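Section 4 - Lacing and first wear, Leinonen 200

Read this before you cut any tags off. Worn pairs can't be swapped.

1. Take both shoes out, pull the paper from the toes. All of it, there's a second wad right up the front.

2. Check the size on the tongue label against the box. Label should also say style 2697. If it doesn't, stop and ring the shop.

3. Undo the laces down to the third eyelet. Don't force your heel in over a tied lace - the back collar creases and it stays creased.

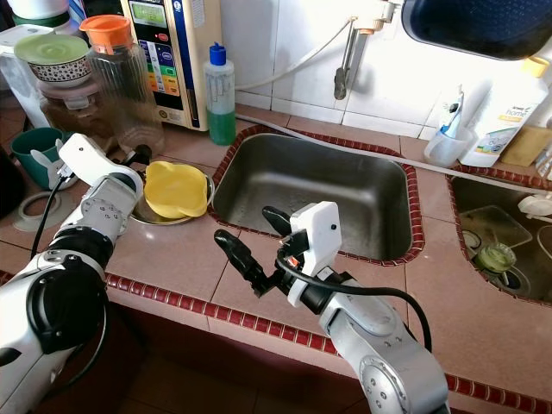 4. Foot in, heel tapped back, then lace from the bottom up. Snug over the middle, looser at the toes. Flat laces so keep the twists out.

5. Top eyelet is optional. Use it if your heel lifts when you walk.

Note: spare laces are 151 cm. The ones already fitted are shorter, thats normal.

6. First day, one hour, indoors, with the socks you'd normaly wear. Carpet if you can.

7. Second and third day, two hours. Still indoors. After that wear them out.

CAUTION: suede version only - no rain for the first week, and spray before going out. Ellier spray or any other suede one. Not wax.
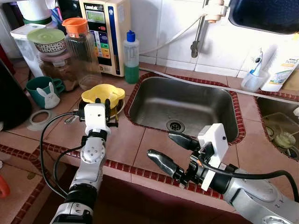
Maribeth Belmonte wrote in to say one hour was nowhere near enough for her, the collar rubbed until day five, and thicker socks sorted it. Fair point. If it rubs, stay on step 6 a few more days before moving on.

8. Insoles lift out. Own insoles go in with the originals removed, never on top.

9. Pinching across the widest part after a week - wrong width. Stretching won't fix it. Wide fitting is style 179.

Cleaning is in section 5. No washing machine, either version.

Revised August 2021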